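4.2 Evaluation of the Zernura Dual-Arm Kit

The second platform under review is the Zernura kit, supplied by Jidosora as a complete bench package. The kit ships with two arms, a pair of mounting plates, a controller, and the vendor's task software, which was left at its default settings unless stated below. Assembly was carried out by two of the authors following the printed guide. The guide covers mechanical mounting well but gives a single page to cable routing, and most of the setup time in October went to that step.

All tests in this section use the tabletop protocol of Bajpai and Serra. A small block is placed by hand on a paper sheet, and the system must grasp it, lift it clear of the surface, and set it down at a commanded pose. The protocol fixes the block dimensions and the approach height but leaves the support surface open. We kept the wooden top already used for the Bozkurt unit in Section 4.1 so that surface friction and reflectance would be the same across platforms. Block poses were drawn from the same list in both cases.

Over the full campaign we logged 3,913 grasp attempts. Attempts interrupted by an operator stop were removed before analysis, as were those in which the controller dropped its connection to the host. The latter fault occurred in two sessions and was cleared each time by restarting the vendor software. Jidosora has since listed it as a known issue.

Positioning was consistent within a session and less so between sessions. The arms hold their calibration as long as power is maintained — after a full power cycle, the reported tool pose shifts by up to 2 mm, and the vendor's quick calibration does not remove the whole of this offset. The long calibration does, at a cost of 900 seconds per arm. For the results in Table 5 the long routine was run at the start of every session.

Figure 3 shows a moment of the block task, with the gripper pointing downward over the paper sheet.
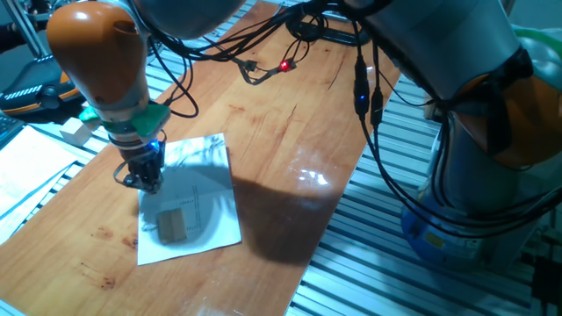
Figure 3. Block task on the shared tabletop.

Grasp failures fall into two groups. The larger group consists of contacts in which one finger reaches the block early and turns it before closure is complete. These are sensitive to the residual pose offset and drop sharply once the long calibration is applied. The smaller group consists of missed detections by the vendor's vision module, mainly under strong overhead light. Lowering the exposure by hand recovers most of them, but the setting is not saved between sessions and has to be entered again each time.

Compared with the Bozkurt unit, the Zernura kit is slower to bring into service and easier to program. Its task editor accepts waypoints recorded by hand guiding, and a working version of the block task was ready within one afternoon. Support for coordinated motion is limited: the two arms can be scheduled against each other, but a shared trajectory requires the separate Flillgate module, which was not part of the package under review.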